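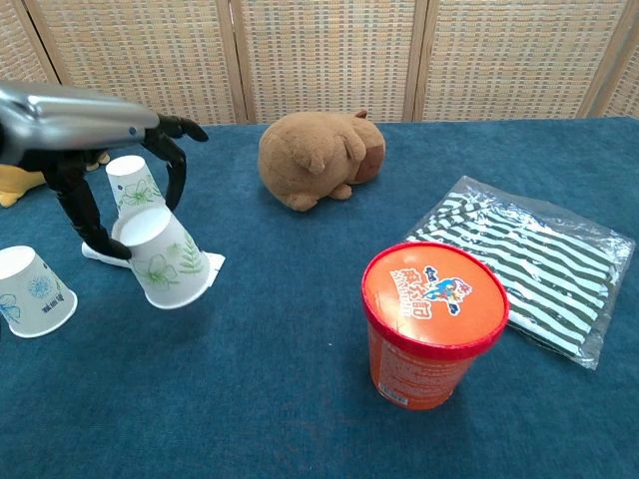
The hand at the two paper cups, with the card under them.

Robot hand does not let go of paper cups. Finger stays bent after open command

Posted by Trinidad Sepúlveda, 5/29/23

Hello everybody. I hope this is the correct section.

We have an arm with a Rastis hand, the black one with the long fingers, and the controller is from Jistberg. The task is simple: take a paper cup from the table, put it on another cup, open the hand, go back. With the plush toy the same program is good. With the cups I have a fault which I can not explain.

The open command is sent and the controller says "open complete". But the lowest finger does not go fully straight. It stays a little bent, and when the arm moves away it pulls the cup with it. Then the cups fall on the side. Sometimes the finger goes also under the card which we use as a marker for the place, and then the card is lifted too. It happens in 7 of 40 tries. There is no error in the log.

What I have tried until now:
I restarted the controller and did the zero position again.
I made the grip force lower. Then the cup slips, so I put it back.
I waited longer before the arm goes away. This did not help.

The other fingers open well. The hand has done more than 1,000 grips since April, if this is important. I would like to know if the problem is in my program or in the finger. Also I am a bit worried for safety, because my colleague wanted to push the finger straight by hand while the arm was on. I told him no. Was I right, or is it allowed when the arm is in pause?

Thank you for your patience with my English.

Tapio Valtonen

You were right to tell him no. Pause is not the same as power off. In pause the motors hold their position, and if the finger is pushed, the controller can push back. On some systems the program also continues when another person presses resume on the screen. Use the stop button, switch off the power to the hand, and only then touch the finger.

Now the fault. I think "open complete" does not mean what you expect. On the hand I work with, the message comes when the motor has reached its position. The motor is at the base and the finger is pulled by a cord. If the cord or the return spring is tired, the motor is at the open position but the tip is still bent. The controller can not see this, so the log is clean.

You can check it so. Power off, arm supported so it can not drop. Bend each finger slowly with your hand and let it come back. Compare the low finger with its neighbor. If it comes back slower or stops early, the spring or the cord is the reason and you should not try to repair it with software. If all fingers feel the same, send the open command with no cup and look at the tip from the side. Do it 5 times, not only once.

Until you have found it, I would take away the card and mark the place with flat tape. The edge of a loose card is easy to catch. And let the arm go straight up first, slowly, before it goes back.

Sketard

had same thing, was dust in the joint. clean it and try again

Trinidad Sepúlveda

Thank you both. I did the test of Tapio with the power off. The low finger comes back slower than its neighbor and stops before it is straight. I cleaned the joint also and I see no difference. I have written to Collado, where we bought the hand, and asked for the price of a new spring and cord. The arm stays off for now.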